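June 2024, Saturday

I slept until nine and then I sat in the kitchen with coffee and did not do the washing. I want to write down this week before it becomes like all other weeks.

On Monday they told us officially. The packing line at Drasterden will be "partly automated" from the autumn. We knew it already, of course. In May two men came from Pristov with a laptop and measured the tables and the distance between the tables, and nobody measures a table for pleasure. But it is different when it is said aloud by the manager with a paper in his hand.

The paper says that the machine will close the boxes. Only this, for the beginning. We fill, it closes, we check. At the moment one person closes 700 boxes in a shift, when the lids are good. When the lids are from the cheaper supplier it is less, and the thumbs hurt in the evening. I have done it for so long that I sometimes press the lid of my own lunch box with the same movement, first the far side, then the corners, although my lunch box is round and has no corners.

Jad Boutros was chosen to be the one who teaches, together with me. I do not know why me. Jad says it is because I am slow and exact. I think he meant it kindly. So since Tuesday we do not stand on the line in the mornings. We stand in the small room behind the store, and we take lids and containers with the grippers in our hands, and put them down, and take them again. The work is recorded and goes to Pristov, and there it is made into something the machine can learn from. In the afternoon we go back to the line and the others ask us how was the kindergarten.

I must admit that the first day I was ashamed. I am a grown woman with good hands and I could not pick up a lid. With fingers you feel when the edge is under you. With the gripper you feel only the handle, and you must look, look, look. I came too fast and pushed things over the table. On Wednesday I was calmer. I understood that I should open it wider than I think is necessary, and come down from the side, and wait a little before I squeeze. It is like taking a hot pot with a cloth. By Thursday I made 40 good ones before the first break and I was so proud that I told my sister on the telephone, and she asked, "Forty what?" and I could not explain.

On the line the mood is not one mood. Ivon says it is a good thing, his shoulder is finished and let the machine have the lids. The younger ones are more afraid than the old ones, which I did not expect. There are 12 of us on the shift and the paper says there will be "other tasks" for all. I have read this sentence several times. It does not say which tasks, and it does not say until when. Ivon's wife works at Stasiv, where they had the same change last year, and she says that two people were moved to the cold store and they did not like it and left by themselves. So it was correct, what was promised there. They had other tasks.
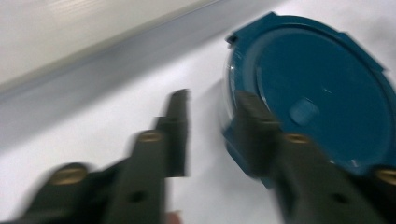

I asked Jad if he thinks that we are teaching our own replacement. He was eating an apple and he did not answer at once. Then he said that when he was young he taught a boy to drive the forklift, and the boy took his place, and he got a better place, with a window. I said that the boy was a person and would go home at five. He said yes, there is that.

What I notice is that I now look at my hands more. Yesterday afternoon, back at the line, I tried to see what they do when a lid sits badly. The left one turns the box a little before I have even thought about it. I never learned this from anybody. I tried to do the same with the gripper on Friday morning and it was clumsy, but I did it, two times. Now it is in the recording, I suppose, my small turn of the box.

They pay us for the mornings the same as for the line, no more. I think I will ask for more. Jad thinks also that we should ask, but he wants that I speak because my letters are politer. I will write it tomorrow with the dictionary.

The washing is still in the basket. It looks like rain anyway, so I will hang it inside.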